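Budgeting for a two-arm bench: what I have so far

Friday, December 6, 2024

I want two small arms working over one table by March. I've started in simulation, with numbered blocks and a bottle on a mat, before ordering any hardware. 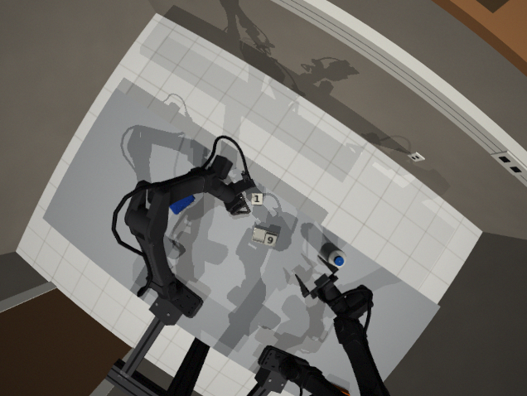

What goes on the list

The arms take most of the money. Listetti and Welley both sell a pair with grippers, and the Welley quote came in $646 lower. It leaves out the mounting bases, so the gap is smaller than it looks. I've asked for a new quote with everything included.

The table frame is next. I put down $600 for slotted bar, brackets and feet – more than I wanted to spend, but a frame that flexes will cost me time later.

Small things

Cables, clips and spare fingers get $200. I had left cabling out of my first draft completely. The sim makes it clear how much slack runs around the wrist and elbow, and I'd like one spare set per arm.

Mat, blocks and bottles are cheap enough to come out of the same line.

Still open

Hnatiuk says 4 weeks for delivery on the frame parts. Datdale hasn't answered yet. If I hear nothing by the end of next week I'll order from Hnatiuk and keep the arms for January – I don't want them sitting in boxes with no table to bolt them to.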